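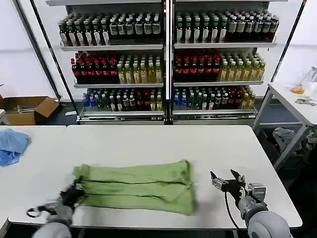
Section 4. Comparing two grippers on the same cloth task

Cloth is the best test we know for a new pair of grippers, and it's a fun one to run! Boxes and bottles will forgive a sloppy jaw. A towel will show you every bit of slack in the wrist, every late close command, every finger pad that doesn't quite meet its partner. Set up the Neka controller with one gripper on each arm, and start with a plain towel folded into a long strip across the middle of a white table, like the green one, so the left fingers can take hold of one end while the right gripper waits open just above the tabletop. That is your start pose for everything in this section.

Before you begin, finish the homing routine in Section 3 and check that both arms report READY on the Raltley panel.

4.1 Setting the start pose

1. Fold the towel lengthwise by hand and lay it parallel to the near edge of the table.

2. Open both grippers fully from the panel.

3. Jog the left arm down until its fingers are on either side of the folded end. Close at force level 9.

4. Jog the right arm until it is clear of the towel. Leave it open.

5. Press SAVE POSE and give the pose a name you'll recognize later. "Test2" is a name you will regret.

Note: The head camera needs to see both grippers in the start pose. If a forearm blocks the view, raise that elbow a little and save again.

CAUTION: Check the gripper cable on each arm before every jog. It should hang in a loose loop with enough slack for a full wrist turn. A tight cable can pull out of the connector and stop the arm with the jaw still closed.

4.2 Running the pull test

1. Load the Urnska profile for the left gripper and the Malabanan profile for the right one.

2. Select CLOTH, then PULL, and set the run count to 10.

3. Press START and keep one hand near the stop button. Stay outside the marked floor line.

4. After each run, the controller lifts the folded end, holds it, and sets it down. Mark the run as HELD, SLIPPED or MISSED on the panel.

5. When the left side is done, save a mirrored start pose and repeat with the right gripper.

Try to mark runs as you go. The log keeps the motor current for each one, and it's a real pleasure to scroll back and find the exact moment a corner started to slide.

Note: If you see error 587, the jaw closed past its limit without feeling any cloth. Lower the arm slightly and run again. You don't need to re-home.

4.3 Reading the results

Open the log and look at the grip curve first, then the held count. A good curve rises fast and stays flat. A slow sag usually means worn pads, and a sawtooth means the force level is too low for the fabric. Go up one level at a time, to 17 at most on thin towels.

CAUTION: Do not change finger pads while the arm is powered. Press the stop button, wait for the amber light to go out, and then remove the pad screws.

If both grippers do well, refold the towel in thirds the other way and run the set again. Thicker folds are where the differences really start to show.

Continue with Section 5, Two-arm handoff.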